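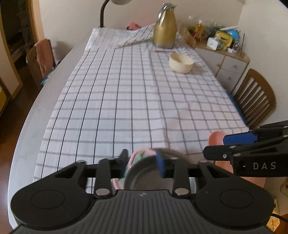
A reader wrote in last week wanting to know if my caption pack would slow her laptop to a crawl, and could she please have a straight answer before she paid for it. Fair enough! I've put the reply first and the rest of the usual mail after it.

Will Gotholm Captions slow down my computer?
Not much. I cut my own stuff on an eight-year-old machine and playback stays smooth with 2 caption tracks going. Drop shadows are the greedy part -- turn them off while you edit and back on before you export.

How many styles do I get?
142. Plenty of them are cousins of each other (same layout, different weight), so have a look through the browser before you start building your own.

Can I change the colours and fonts?
Yep, all of it. Click the caption, open the inspector and go for your life. If you come up with a look you like, save it to Favourites, because I still forget to and then have to make the thing all over again.

What's Evton, and do I need it?
Evton is my little importer for subtitle files. You only need it if somebody hands you a finished transcript. If you type your captions in by hand, skip it and keep your money.

Is there a limit on caption length?
There's no set limit per caption. The longest project I've tested had 3,415 captions in it, and it opened in roughly a minute, which felt like forever but it did open.

Why do my accents come out as little boxes?
That's the font, nearly always. Switch to Dritport, the one that comes in the download, and they should show up properly.

Can I use it on paid client work?
Of course! One licence covers you on two computers, and you don't have to credit me (though I'm always chuffed when people do).

When's the next update?
September, if the vertical layouts behave. It's free if you already own the pack -- just grab it from the same download link.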